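Home Posts Archive About Contact

August

Closing out the storage unit

I gave up the storage unit in Gasmont this month. I had been meaning to write about it for a while, mostly so I remember how it went the next time I think I need one.
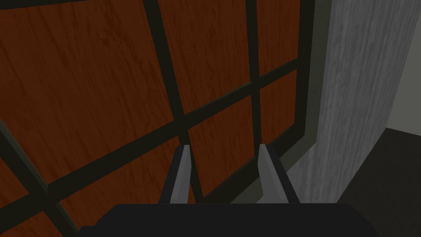
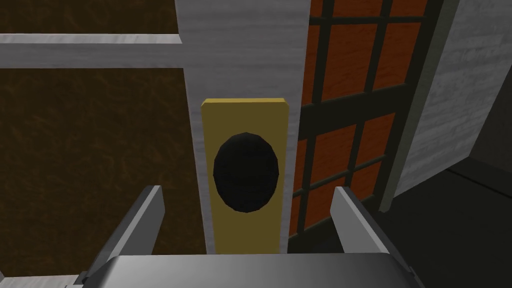
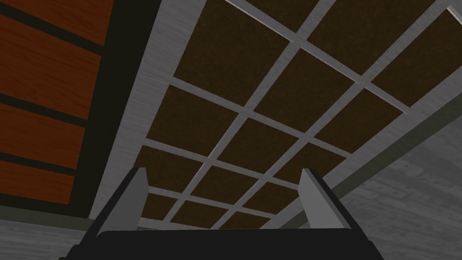
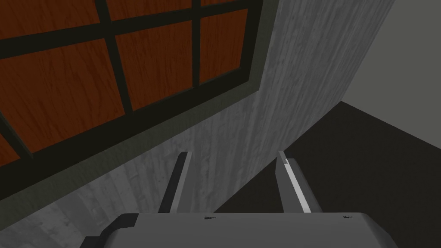 Theda Fröhlich

The unit was $60 a month. I rented it when I moved from the house in Rustad to the apartment in Prillholm, and the plan was to keep it until the end of that summer. I kept it five years and one month. Add the $8 padlock and I paid $3668 to store things I mostly didn't look at. I worked that out at the kitchen table the night before I called to cancel. I should have done it a lot sooner.

The company is called Wirbridge. I have no complaints about them. The place was clean, the gate code worked, and the price never went up. That was part of the problem. The payment came out on the first with the phone bill and I stopped seeing it.

What got me moving was a chair. My sister asked if I still had our grandmother's rocking chair and I said yes, it's in storage, and she asked if she could have it. I drove out to get it and couldn't reach it. It was behind the dining table, which was behind the boxes, and I had to empty half the unit onto the pavement. It was hot and I hadn't brought water. When I finally got to the chair I sat down in it and looked at everything I'd pulled out, and I couldn't think of much I would have paid to replace.

I gave myself until the end of the month. I went out early most mornings, before work, and took one carload each time. Small loads were the right decision. When I tried to do a whole afternoon I got tired and started putting things back in boxes marked "decide later."

The dining table went to a couple from Rustad who are setting up their first place. I asked for nothing and they brought me a bag of tomatoes. The books went to the library sale, except the cookbooks, which I kept. The winter coats were a loss. I had put them away in a cardboard box, and the moths had been at every one of them. If you store wool, use something with a tight lid and check it once in a while. I did neither.

Papers took the longest. I had tax returns going back much further than anybody needs, and the manuals for appliances I left behind with the house. I also found letters from my college roommate, and those I read standing up with the door half open until I was late for work. They came home with me. So did the photo albums, a toolbox, the good lamp and a box of Christmas ornaments. All of it fits in the hall closet.

The old television cost me money to get rid of. The transfer station charges $27 for the heavy kind with a tube, and they only take them until 3 in the afternoon. I got there at ten past the first time and had to drive it home again. Call before you go.

Canceling was easy. You sweep out the unit, take your lock off and send them a picture of the empty floor. The woman in the office said most people cry or laugh when they turn it in. I asked if I would get the rest of the month back and she said no.

My sister has the chair on her porch now. One of the rockers needs gluing, and I told her I'd bring the clamps over, if I can remember which box I put them in.

Contact: use the form on the About page
© Theda Fröhlich
Back to top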